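13 Sep 2023

Selling by mail, one parcel at a time

The owner of Brukby doesn't sit down much. We talked while she packed, and twice she left to take a call. Her shop sells secondhand dinnerware, online only, out of a two-room rental behind the Majumder bakery. No sign on the door. No walk-ins.

She started with one box of plates from an estate sale. "Paid 69 dollars for the lot. Sold the gravy boat alone for 100." After that, more sales, more boxes, a full garage.

July was her best month so far. Sales of $2,451, before postage. Postage is the sore spot. "People see free shipping and think it's free. I'm paying for it, so it goes in the price."
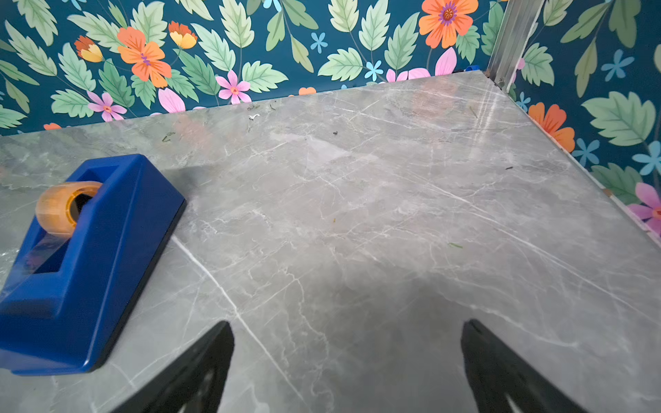
On breakage

It happens. Less than it used to. She had a bad run with a set of Kilen soup bowls, three orders in a row arriving in peices. Refunded all of them same day. "Don't argue. Don't ask for six photos. Just send the money back."

Her rule now is two boxes for anything with a handle. Costs more, takes longer. She tried a cheaper way last winter and won't go into it.
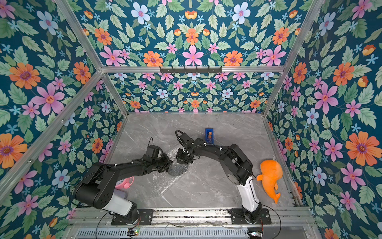

The bowls taught her something about descriptions too. Every chip gets listed, even the tiny ones. Returns dropped after she started doing that. "A buyer who knows about the chip is happy. A buyer who finds it is writing to you at midnight."

What next? Maybe a spot on Rerneo, the resale site, though she dosen't love the fees. Around 900 plates still to list first. "Ask me in the spring," she says, and the phone goes again.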